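Working Inside a Desktop Tower: Notes for the Second Bench Session
Intro to PC Maintenance and Repair
Instructor: Nicanor Lucero
Bench assistant: Mirta Aravena
Handout revised 13 October 2021

Welcome back, everybody. Last session was mostly me talking and you taking notes, and I promised that the next one would be hands and screwdrivers. Please read these pages through once before you come in, even if you have built a computer or two at home (a good many of you have, I know, and I am glad to have you helping your neighbors). The towers we work on are office machines, and office machines have their own habits – colored plastic where you are meant to grab, a power supply that sits where you might not look for it, and drive holders that can puzzle you for a good while the first time.

1. Getting the case open

Shut the machine down properly, switch off at the wall, and pull the power cord. Then press the power button once and hold it for a few seconds. Take off the monitor cable, keyboard and anything else hanging off the back, and lay the tower down on its side with the removable panel facing up. Keep the panel screws in your dish. Catalina Pereyra taught this course before me and she used to collect stray screws off the floor in a Plastdale jar, and by the end of April one year the jar was full. I still use it as the spares jar, so do have a look in there before you come asking me.

Touch bare metal on the chassis before you touch anything green. Do it again whenever you have walked away and come back.

Before you unplug one single thing inside, stop and look. Find the power supply first, then the board, then the memory slots and the processor socket, then the drive area. Follow each bundle of wires with your eyes from one end to the other. The red, yellow and black ones are power, and the thin flat black ones running from the board over to the drives are SATA data cables. Sketch the lot in your notebook, roughly is fine, with the front of the case marked on your sketch. I am no artist myself and my own drawings have saved me many an evening.

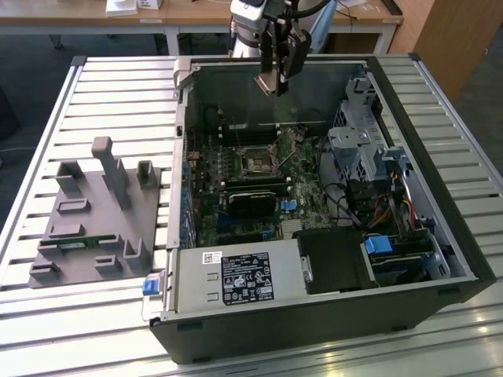

2. Blue means you may touch

Plenty of office towers use one color for the parts that are meant to come loose without tools. On ours it is blue. You will find a blue latch by the power supply and a blue handle over in the drive bay, and the idea is that a person with no training can follow the blue and not go far wrong. Do be gentle all the same. Plastic gets stiff with age, and a latch that won't move is usually being held by something you haven't spotted yet, such as a cable pulled tight or a screw someone added later. Look for that before you push harder.

Not every bit of blue is a handle, mind you. Connectors on the board can be blue too, and so can the end of an expansion slot. If it is soldered to the board, leave it where it is!

3. Memory

Memory modules stand in long narrow slots with a latch at the end. Some boards have a single bank and others have one on each side of the processor, so check the whole board before you write down what you have.

To take a module out, press the latches outward and let the module rise. Lift it straight up, holding it by the short edges, and keep your fingers off the gold contacts. Put it down flat on your mat or in a holder, never on top of the case.

To put one in, open the latches first. Line up the notch in the module with the ridge in the slot, and look at it twice, please, as it only fits one way round. Press down evenly at both ends until the latches close up against the module. It takes more force than beginners like to use. If one end is down and the other is sticking up, take it out and start over.

Shahzad Jafri asked me last time about mixing sizes. You can often get away with it, but for class work we use matched pairs, and the board's own label or manual tells you which slots to fill first.

4. The processor socket

We will be lifting the metal retention frame in this session, but I want Mirta or me standing next to you when you do. Under the frame is either a processor with a flat metal top or an empty socket, and an empty socket is the most delicate thing in the whole machine. Don't touch the contacts, don't blow on them, don't wave a screwdriver over them. The lever is under tension, so keep a thumb on it all the way up and all the way down again.

A processor goes in with its corner mark matched to the mark on the socket. Lower it and let it sit under its own weight – no pressing. The cooler goes on afterward with fresh paste, and we will save that for next time.

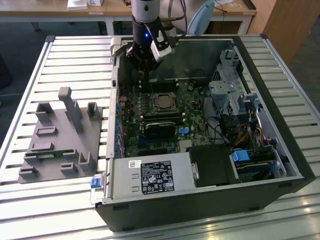 What if I close up the machine, switch it on, and get beeps and a blank screen?

Switch off, pull the cord, and reseat the memory before you try anything else. Beeping with nothing on the display very often means a module that isn't all the way down. If it still beeps, try a single module on its own in the first slot the manual recommends, then swap it for the other one. Write down the pattern of beeps while you are at it, long and short, and we will look it up together.

5. Before you leave the bench

Put the case back together in the reverse order of your sketch. Tuck the wires clear of any fan, count nothing as finished until the panel slides on without being forced, and return your tools to the Grivholm drawers.

For your notebook: a labeled sketch of your tower, and 100 words or so on whichever part gave you the most trouble. Wenceslao Barrientos has the bench key if you would like extra practice, and he is very patient.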